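Gallery: the cabinet tasks in the kitchen simulation

Posted by Girish Nishad, January 2, 2022

This page collects pictures from the simulated kitchen that we use in Siltholm for testing our planning software. Many readers of the blog have written that the texts are long and the pictures are few, and they are right. So today there are fewer tables and I will try to keep my explanations short, although I know from experience that I do not always manage it.

For those who are new: the project is called Rindley. It is a planner for two-handed work at a counter and a wall cabinet. It receives a list of objects with their poses, and a goal such as "the bottle is on the shelf", and it must decide which hand does what, in which order, and along which path. The low-level controller is a separate program, Varela, and it was written before I joined. The two programs exchange messages over a small socket library, which I will not describe here, as it was the subject of the whole November post.

Everything on this page is rendered. We have a real counter as well, but it is for another gallery.

The cabinet is the part of the kitchen which gives us the most trouble. It is open at the front, it has one shelf in the middle, and the side walls are dark. The side walls were at first a problem only for the perception module. In our early versions the depth estimate near them was poor, and the planner believed that the cabinet was narrower than it is. It then refused to place anything close to the walls. We corrected this by giving the planner the cabinet model directly and asking the perception module only for the loose objects. Some colleagues consider this to be cheating. I think it is fair, because a kitchen cabinet does not change its size during the day.

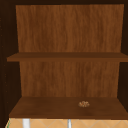

Cabinet with one very small item on the bottom board. The upper compartment is empty.

Small items deserve a few more words. The segmentation network was trained mostly on things of the size of a cup or a fruit, and a thing like a crumb is often taken for a part of the wood grain. In a batch of 67 test views made for this purpose, the first network missed the small item in 19 of them. After we changed the crop size and lowered the threshold it missed 13, which is better but not yet good. The lower threshold has also a price: now and then a darker streak in the wood is reported as an object, and the planner makes a polite detour around it.

For the planner itself a small item is easy when it is standing alone. The question is from which direction to come. On a bottom board the hand has the shelf above it, so an approach from the top is possible only with the fingers almost closed. Rindley prefers to come from the front, with the wrist low. If there is no solution within the time limit, it asks for a new base position and starts again from the beginning.

I should also say something about the view. We render the cabinet straight from the front when we want to check the collision model by eye. I put the outlines of the model on top of the render in a second window, and if the edges of the shelf do not agree, I see it at once. Automatic checks exist too, but they have never made me so calm as looking.

The next picture belongs to the bottle task, where both hands are in use and the counter is busy. There is much more geometry in it: a sink, a faucet, plates, food and a plant in the corner. In the configuration file each of these has a flag which says whether the planner may touch it. The plant and the faucet are always forbidden.
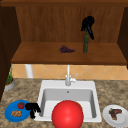

Siltholm, November

One hand is at the neck of the green bottle and the other is low, beside the blue plate. The grapes share the shelf with the bottle, and they are the reason why I like this arrangement. A bottle is tall and simple, and the planner treats it as a cylinder with a narrower cylinder on top. Grapes are neither tall nor simple. We wrap them in a single convex shape, and this shape is larger than the real bunch, so the free space beside the bottle looks smaller to the planner than to you and me.

The red ball in the sink is a heavy test for the perception side. It is glossy, and a bright spot on a glossy surface has more than once been reported to us as a second object. The fix came from Wudow, where our partners maintain the renderer. They gave us an extra output without reflections, and we compare the 2 images before a detection is accepted. It costs some time per cycle. For offline tests this does not matter to us.

The low hand has its own plan and its own clock. In the old version of Rindley the hands took turns, and one was always waiting until the other had finished. Now both plans are made together and checked for collisions along the full length of both paths. When the check fails, the hand with the lower priority is delayed by a short step and the check is repeated. It is a very plain method, but it is easy to debug, and the log file can be read by a person.

The configuration files for both arrangements are in the usual folder, under "cabinet" and "bottle". If you load them with an older release of Varela, please switch off the wrist limit option first, otherwise the program will stop with an error message about a missing field. Questions can be left in the comments under this page, and I answer them normally on Tuesdays.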